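Office Storage Units and Under-Desk Panels: Frequently Asked Questions

These answers cover the assembly, adjustment and care of wood-finish cabinets and desks in shared offices. They apply to the Flisten cabinet range and the Vikent desk range unless an answer says otherwise.
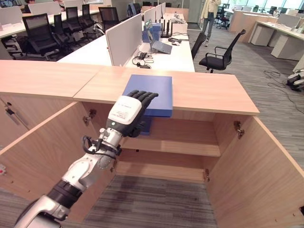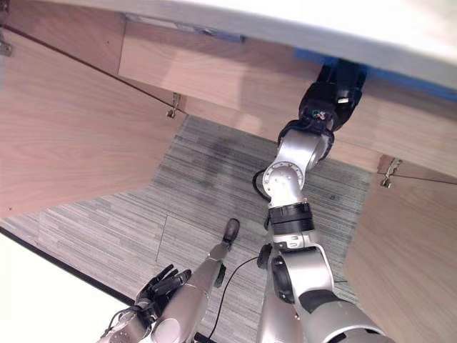
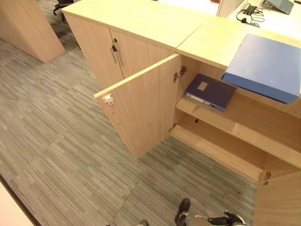 Despina Ilie

What tools do I need for a two-door cabinet?

A cross-head screwdriver, a spirit level and a rubber mallet. Do not use a powered driver on the hinge screws. The pilot holes are shallow and the thread strips easily. If a hole has already stripped, see "A hinge screw turns but does not tighten" further down.

Does the cabinet have to be level?

Yes. Most reports of doors that rub or will not meet come from a cabinet standing on an uneven floor. Empty the unit, place the level on the top from side to side, then from front to back, and turn the feet until both readings are true. Adjust the hinges only after this.

The unit stands on carpet tiles. Does that matter?

Carpet tiles compress under load, and the front feet usually sink further than the rear ones. Check the level again two weeks after the cabinet has been filled. Where a foot stands on a joint between tiles, put a flat spreader plate under it. Plates come in the Somulel foot kit, and any rigid plate of similar size will do.

One door sits higher than the other. How do I correct it?

Loosen the mounting screws on both hinges of the lower door by half a turn. Lift the door until the top edges line up and have a second person tighten the upper hinge first, then the lower. Close both doors and look at the gap between them. It should be even along its whole height.

The gap is wider at the top than at the bottom.

Use the side adjustment screw, the one nearer the door on each hinge arm. Clockwise moves the door away from the side panel. Make small changes, a quarter turn each time, and close the door after each one.

A hinge screw turns but does not tighten.

Remove the screw. Fill the hole with wood glue and a hardwood plug, cut flush, and leave it overnight. Drill a new pilot hole and refit the screw by hand. Matchsticks are often suggested for this. They hold for a while on light doors and should not be used on full-height ones.

How much can a shelf carry?

The limit is printed on the sheet supplied with the unit. It assumes an even load. A stack of paper in the middle of an 800 mm shelf bends it far more than the same weight placed near the ends. If a shelf has already bowed, turn it over and reduce the load. It will recover in part.

Can shelf heights be changed while the cabinet is in use?

Yes, but clear the shelf first. All four pins must be moved to the same row. A shelf resting on three pins can tip when something is pulled from the front.

Can two cabinets be joined?

Units of the same depth can be joined through the side panels with connecting bolts. Level each unit on its own, clamp the sides together with the front edges flush, then drill. Units of different heights can be joined too, provided the upper bolt passes below the top of the shorter one. Joining does not replace wall fixing. Tall units must be fixed to the wall in every case.

The key turns but the door stays locked.

The cam at the back of the lock has probably worked loose. If the door can be opened by other means, tighten the small screw or nut that holds the cam. If it cannot, do not lever the door, as this tears out the strike plate and often splits the panel edge. Ask your building contact to arrange a locksmith.

I have lost the key. How do I order another?

The number stamped on the lock face is all that is required. Spares for series 93 locks are held in stock by Stojanović and are sold in pairs. Other series are cut to order. We do not keep a register of which office holds which number.

What is the back panel under my desk for?

It braces the two side panels and stops the desk from racking. Removing it to gain leg room is not advised. If it must come off for access to a wall socket, do not move the desk until it has been refitted.

How should wood-finish surfaces be cleaned?

A damp cloth with a little washing-up liquid, followed by a dry cloth. Avoid scouring pads, solvents and anything with wax in it. Wax builds up along the edge banding and collects dirt.

How do I remove tape marks from a desktop?

Peel the tape back slowly at a low angle. Soften what remains with warm soapy water for a few minutes and rub it off with a cloth. For old adhesive use white spirit, sparingly, after a test on the underside.

The edge banding is lifting.

Lay baking paper over the loose section and warm it with an iron on a low setting, then press with a block until cool. If the original glue has gone, use contact adhesive.

Who do I contact about missing parts?

Wael Ouazzani handles parts and returns. Give the model, the part number from the assembly sheet and the quantity required.

Page last revised Friday, July 9, 2021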